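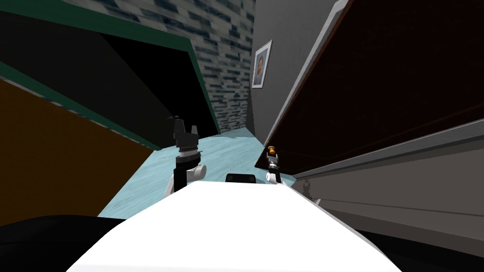 25 February 2025
By Gyula Hegedűs

I've had the Warura room planner on trial since January, and I've grown fonder of it than I expected to. It's a simulator for people who are thinking of buying a two-armed robot and would like to try it in a room before they sign anything. You build the room, drop the robot in, and drive it about with its own view on the screen. The single licence is £800, and the robot we have our eye on at the Poltolthorpe workshop would cost us a good deal more than that, so I didn't mind paying for a rehearsal!

What won me over was the close work. On a floor plan everything fits (it always does, on paper), but park the robot beside a tall cupboard, bring the arms up, and you soon get a feel for how much elbow room they want. We had put money aside for a second run of wall units, and after a few evenings of this I moved most of it to lower shelving instead. I'd never have done that from the brochure.

The rooms themselves are plain but cheerful enough, with patterned walls and even a little portrait to hang up, and the shading is good enough to judge distances by. Dark grippers against dark furniture can be hard to make out, though, and I'd dearly like a brightness slider. The view can also end up at quite a slant, and my colleague at the next desk had to look away.

Brendix sell a rival package, and it has much the better costing sheet: you type in the arms, spares and training and it adds up the lot. Warura gives you one page with 16 boxes on it and leaves you to it. My own total came to £2188 for the planning stage, licence included, and I did that sum in a notebook.

Support goes through Ellery, who answered both my emails within 2 days and were very patient about my questions on door heights. I'll be renewing when the trial is up.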